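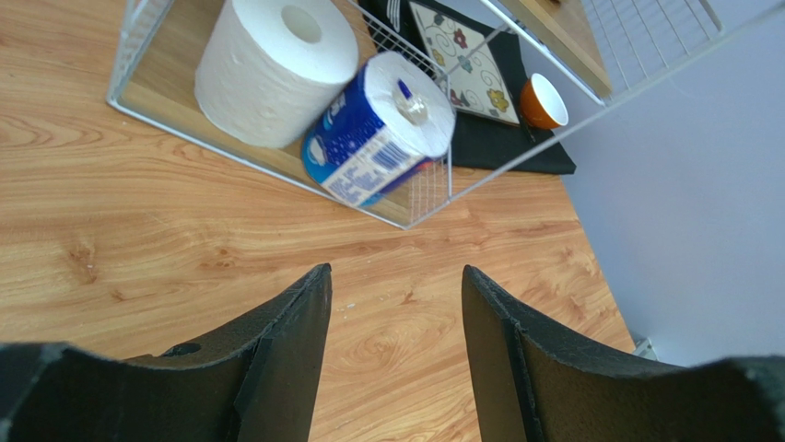

3.2 Where spare toilet paper is kept

Storage of toilet paper drew more comment in the interviews than we had planned for. The question was added in March, after the pilot households kept raising it without being asked. It read simply: "Where do you keep the rolls that aren't on the holder?" Respondents could name more than one place, and many did.

The most common answer was a cupboard in the bathroom or toilet, followed by the laundry and the hall cupboard. Open storage was less common but was spread across all dwelling types. By open storage we mean any basket, rack or shelf where the rolls can be seen without opening a door. Wire baskets were favoured over cane or fabric ones in the smaller flats at Privwood and Clolulow, where bathrooms have little or no built-in joinery.

Figure 4 shows two rolls in a white wire basket on a table, one unwrapped and lying on its side, the other still in a blue and white printed wrapper. A placemat, a decorated tile or trivet and a small orange cup share the same tabletop. We coded arrangements of this kind as "mixed surface", meaning that paper goods and items used for eating or drinking were on one surface, whether or not they were touching.

Coding mixed surfaces took some care. In the first round, two coders disagreed on 9 of the 90 photographs, mostly over whether a basket counted as a separate surface from the table under it. Rocío Villca reviewed these and settled the rule used in the rest of the study: a basket or tray is part of the surface it rests on, and a shelf or rack with its own legs is not. All the photographs were then recoded.

Wrapped and unwrapped rolls were also recorded separately. Households that bought individually wrapped rolls tended to leave the wrapper on until the roll was needed, and several said this was why they were happy to keep them in the open. One Kulach respondent told us, "If it's got its paper on, I don't care where it sits. Once it's open it goes in the bathroom." Others made no such distinction and took the wrapping off the whole pack on the day it came home.

Basket size appears to set how many rolls are kept on hand in the open, with the remainder stored elsewhere. In eight households at Rivadeneyra the basket was refilled from a larger pack in the garage or under a bed. These were coded as "two-stage" storage and are treated in Section 3.3, along with paper towel and tissues.

We did not ask about cleaning of the baskets, and the photographs can't be used to judge it.

Figure 4. Wrapped and unwrapped rolls in a wire basket, coded as mixed surface.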